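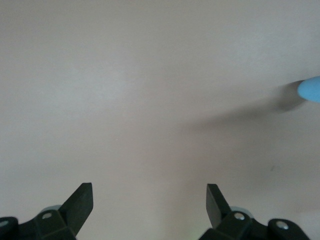
Why does a plain matt surface look uneven in colour when it has been finished in one colour throughout? Light rarely reaches all of it at the same strength or from the same source, and a pale neutral finish takes on the tint of whatever light falls on it.

3.2 Appearance of pale matt surfaces at close range

Figure 2. Pale, smooth surface seen at close range. The tone varies between a pinkish grey and a cool light grey, with the lighter and cooler areas towards the upper right and centre.

The first part of the study dealt with gloss finishes, where reflections of lamps and windows account for most complaints. Matt finishes behave differently. They scatter incoming light over a wide range of angles, so a lamp does not appear as a distinct bright spot but as a gradual rise in brightness with no clear boundary. Figure 2 shows gradients of this type. No seam or corner is visible on the surface, and without such a reference it is difficult to say from the figure alone whether the plane is upright or level.

Four off-white finishes were compared. Two were taken from the Soltska range and one each from Erkex and Grajales. Each was applied to a smooth board in two coats and left for a week before viewing. The boards were placed on a bench in the Plorel test room, which has one window facing north and a row of ceiling lamps on a separate circuit. Illuminance at the bench was set to 500 lux for the main series and raised to 1,000 lux for the second. Blinds were used to exclude daylight where lamp light alone was required.

Under lamp light alone, all the finishes were judged warmer than their colour cards, which had been printed for viewing in daylight. The shift was greatest in the Grajales finish, whose base contains a small amount of red oxide. With the blinds open and the lamps on, observers reported two tones on the same board: a cooler one on the side nearer the window and a warmer one on the far side. Turning the board through a half circle left the tones where they were in relation to the room, which rules out uneven application as the cause. One Soltska board did show a faint band that moved with it. This was traced to an overlap between roller strokes, and the board was recoated and viewed again.

Raising the illuminance to 1,000 lux did not remove the difference between the two sides. Observers described it as weaker, though the measured difference in chromaticity had changed very little. The ratio of daylight to lamp light at each point on the board is the more useful quantity, and it is used in place of total illuminance in the remainder of this section.

Viewing distance also had an effect. At over 6 metres the boards were generally described with a single colour word, usually "white" or "cream". At arm's length the same observers used words such as "grey" and "pink", and several changed their description while looking. Close viewing removes surrounding objects from sight, and with them the references by which a surface is normally judged to be white. A similar result was obtained at the longer distance when the board was viewed through a tube lined with black card.

The practical consequence for specification is that a sample of a pale matt finish should be examined in the position it will occupy, both by day and after dark. Small samples held in the hand are a poor guide. They are too narrow for a gradient to develop across them, and they are seen against the existing wall or worktop, whose own colour affects the judgement. The effect of sample size is treated in Section 3.3.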